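Setting up your Dendora sewing machine, part 4: Thread tension and your first test seam
By Dulce Tovar
May
6 min read

Okay, the machine is out of the box, the foot pedal is plugged in, and you've wound a bobbin (if you haven't, go back to part 3, I'll wait). Now we get to the bit that scared me for a whole winter. Tension! I had an old Jernar before this one and I never once touched the dial, so please don't feel silly.

1. Turn the power off and raise the presser foot. The thread won't seat between the discs if the foot is down.
2. Thread the top, following the printed arrows, and pull out a good tail at the needle.
3. Drop the bobbin in so the thread comes off counterclockwise, then slide it under the little spring until you feel a click.
4. Set the tension dial to 4 and the stitch length to 2.5.
5. Power on, lower the foot, and sew a straight line on two layers of scrap cotton. Go slow!

Note: use one color on top and a different one in the bobbin for this. I can't read a test seam any other way. 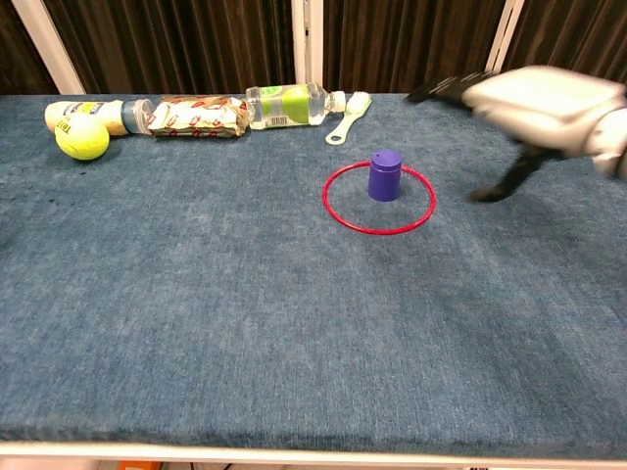 Tension settings change with the fabric, and that's where most people get stuck, me included. Quilting cotton is happy at 4. Lightweight stuff like voile wants a 3, sometimes a little under. For heavier cloth, think of something with the denim look of that blue table cover with the purple container on it, I start at 5 and swap to a size 100 needle before I sew anything. Fasil Gidey swears by a 90 and he may be right, but I've snapped enough of those to stay stubborn.

6. Flip your scrap over. Top thread showing in loops underneath means the top is too loose, so go up half a number and sew another line.
7. Bobbin thread popping up on top means too tight – go down half a number.
8. Write the winning number on the scrap with a pen and keep it. I have 48 of these in a folder now and I use them all the time.

Caution: don't pull fabric from behind to help it along. It bends the needle, and a bent needle can hit the plate and break.

Still getting loops at 6? Rethread the whole top before you touch the bobbin screw. Part 5 covers buttonholes.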